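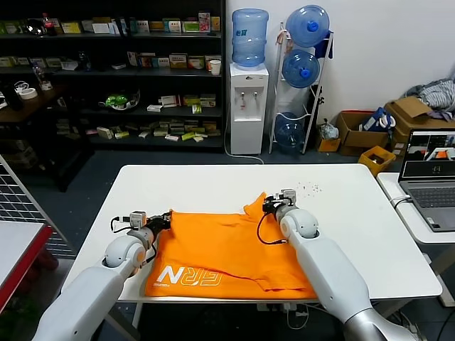
午夜场开门前安全检查表(附我的碎碎念)

适用:Stępień 放映厅,恐怖片午夜场及通宵连映
时间:周三晚上,观众入场前走一遍
填法:合格写“可”,不合格写“否”,拿不准的写“问”,后面跟一句人话

先说一句,这张表是从 Fikent 影展那边的旧表改来的。旧表有两页半在讲红毯围栏,我们又没有红毯,全删了。剩下的我按自己走场的顺序重新排过,从街门进去,一路走到放映间,最后绕到后巷。你要是习惯反着走也行,别漏项就好。

一、门厅和售票口

1. 街门两扇都能从里面一推就开。可。
左边那扇的推杆有点涩,上了油,现在顺多了。

2. 门厅地垫平整,不卷边。否。
靠海报墙那个角又翘起来了!我用胶带压住了,但胶带撑不过一个晚上,尤其散场的时候大家都低头看手机。麻烦订块新的,要带斜边的那种。

3. 立牌和人形板离通道至少一步远。可。
《Nullance》那块大立牌本来正对着楼梯口,就是女主角从井里爬出来的那张,好看是真好看,可是挡路。我把它挪到衣帽间旁边去了,底座压了沙袋。

4. 售票口贴出内容提示。可。
今晚头一部有很长的频闪段落,第二部血浆多得吓人(我很喜欢,但不是人人都受得了)。提示要贴在买票前就能看到的地方,别贴在厅门上,那时候票都撕了。

5. 衣帽间挂架稳固。可。

二、观众厅

6. 座位数与核定人数相符。可。
核定 206 座。加座一律不许,导演的朋友也不许,制片人的表妹也不许。上回连映有人坐在台阶上看完了整部,我隔天才听说,气得饭都没吃好。

7. 台阶灯带全亮。否。
第 7 排右侧那一段不亮。恐怖片本来就暗,中途有人捂着眼睛往外跑,脚下再没灯,那就真成恐怖片了。临时放了夜光条,灯带要换。

8. 安全出口灯亮,没有被遮。可。
我知道有影迷嫌绿光破坏气氛,每个月都有人写信来讲这个。信我都看,灯不会关,也不会贴纸。

9. 两侧出口通道没有杂物。可。
右边通道里原先靠着两把折叠椅,收回库房了。

10. 扶手、椅背无松动,无外露螺丝。问。
后排有一把椅子坐下去会响,我来回坐了好几次,没找出哪里松。先挂了停用牌。放到安静的段落它吱一声,整排人都得跳起来。

11. 厅内音量已试。可。
用的是《Nullance》第三本里那段摔门的声音,全片最响就是那里。坐在第一排试的,耳朵还行,低音把天花板的灰震下来一点点,已经扫了。麻烦维修的人上去看一眼吊顶压条,灰我不怕,怕的是压条。

12. 应急照明断电测试。可。
拉闸以后马上亮,我拿着表在黑里站到规定时间,一盏都没灭。

三、现场互动和道具

这一节是今年新加的。映前有一小段真人表演,两位演员戴着面具从后排走下来,所以多了这么几条。

13. 演员走位避开台阶口和出口。可。
排练时有一位喜欢突然从出口帘子后面钻出来,效果是好,吓得我把笔都扔了,但是不行,改到银幕左侧了。

14. 面具不妨碍视线。问。
大的那副眼洞太小,演员说看得见,我戴上走了半层台阶就不敢走了。建议把眼洞剪大,或者演员走台阶时由领位员在旁边跟着。

15. 道具无尖锐、无明火。可。
斧子是泡沫的,我拿它敲过自己脑袋。蜡烛全换成了电子的。

16. 烟机位置及用量。可。
烟机只在开场用一下,开之前跟值班台说一声,别让探测器误报。散完烟再放映,不然放映光束里全是雾,字幕都看不清。

17. 假血用后清理。可。
拖把和警示牌放在侧幕后面。地面擦完要用干布再过一遍,湿着的时候特别滑。

四、放映间

18. 灭火器在位,压力正常。可。
瓶身编号 3893,指针在绿区。铭牌有点花,编号得凑近了看。

19. 放映机散热口无遮挡。可。
上面搁着一件外套,拿走了。请不要再往上面搁外套,也别搁盒饭!

20. 线缆固定,无破皮。否。
通往服务器的那根网线从门槛上直接跨过去,踩得都扁了。要加线槽。

21. 硬盘与片单核对。可。
《Statgate》的拷贝是导演剪辑版,比公映版长,散场会晚。这个跟安全也有关系:末班电车可能赶不上,门厅要多留一会儿灯,别急着把人往街上赶。

五、后巷和集合点

22. 后门外无车辆堵塞。可。
我到的时候停着一辆送货车,司机人挺好,说完就开走了。开场后请再出去看一眼。

23. 集合点标志清楚。可。

24. 后巷照明。问。
灯会亮,但是感应很迟钝,要挥手它才肯理你。下次带梯子来调。

待办(按急的先来)

台阶灯带,开场前必须有临时照明,换灯本周内做完。
门厅地垫,订新的。
放映间线槽,库房应该还有剩的,先找找再买。
后排响的那把椅子,停用到修好。
大面具的眼洞,开演前解决,解决不了就用小的那副。
吊顶压条,约维修。

结论:有条件开放。第 7 项和第 14 项处理完,我在值班本上签字,才能放人进场。有问题打内线 1127,我一直在门厅,第一部放完之前都不走(也是因为我还没看过大银幕版)。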